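Curnorum Snack Table

A data card and general readme for the Curnorum collection of snack table pictures

Last updated Jan 28, 2020

What's in here

Curnorum is a collection of 480 color pictures of snacks and drinks on tabletops. Cans, bottles, bags, boxes, cups, the odd banana. I started it at Turkdale, where the break room has the kind of table that people walk past and drop things on all day long, and it grew from there into something I'm really happy to share!

The idea is simple. Most product pictures show a package facing straight ahead on a white background, all smooth and perfect. Real snack bags get crumpled. Cans get turned so the logo faces the wall. Bottles are see-through, so half of what you see in them is the furniture behind. I wanted a set where the packaging looks the way it looks at three in the afternoon, and where someone has sat down and written out what each thing is.

Contents

pictures/ – 480 files, numbered in the order they were added
labels.csv – one row per item, with picture number, item type, brand, flavor or variety, and pose
tables.csv – one row per picture, with the tabletop color and finish
notes.txt – my running notes, messy but worth a look
kiwords.txt – the word list (see Item types)

109 of the pictures have been checked by a second person. The column "checked" in tables.csv tells you which ones. The rest have been labeled once, by me, Nam-gil Baek, usually with a snack in the other hand.

A typical picture

Most of the set looks a lot like the one below: a few items, plenty of bare table between them, and a shiny top that picks up the ceiling lights. It gets three rows in labels.csv. The first is can / 7UP / upright. The second is bottle / water / upright, with the brand left blank. The third, and my favorite, is bag / dang / Thai rice chips / lying flat, with "crumpled" ticked. In tables.csv the top goes in as taupe-gray, glossy.

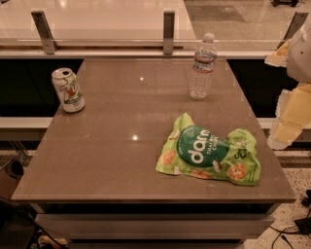
Item types

The type names come from a short word list called Ki, which my friends at Jisau put together for sorting pantry shelves. I borrowed it and cut it down to what turns up on a break table:

can
bottle
bag
box
cup
fruit
wrapper
other

"Bag" is any soft package that still has its shape or most of it, sealed or not. "Wrapper" is what you use when only the empty skin of a candy bar is left. I went back and forth on this a lot, and you will find early rows where I clearly changed my mind halfway down the page. Please tell me when you spot one.

How brands are written

Copy the name the way the package has it, capitals included. So dang stays lowercase and 7UP stays in capitals. If you can't read the name, leave the cell blank. Please don't guess from the colors – I know a green bag feels like a giveaway when you eat the same thing every week, but the next person may never have seen one.

Small print on the back or side of a package is not copied. Flavors go in only when they can be read from the picture.

Poses

upright
lying flat
on its side
leaning
upside down

Cans and bottles are nearly always upright. Bags are where it gets fun, and they have an extra yes/no column for "crumpled". A crease or two doesn't count. If the printing bends enough that you have to tilt your head to read it, tick the box.

Tabletops

I didn't expect to care about tables, and now I love them. Glossy tops throw back bright spots that can land right beside a silver can, and clear bottles let the table color come through. Matte tops are much calmer. The finish column has just 2 values, glossy and matte, and anything in between goes under whichever it's closer to.

Known gaps

Very few hot drinks. Hardly any glass bottles. Fruit is mostly bananas and mandarins. Only 5 pictures have a box of any kind in them, so please send boxes!

Adding to the set

Batches go in every March. Put your pictures in one folder with a labels file in the same column order as mine, and say in a line or two where the table is and what the top looks like. Small batches are very welcome. If you disagree with a label that's already there, send the picture number and what you'd change, and I'll add it to notes.txt with your initials.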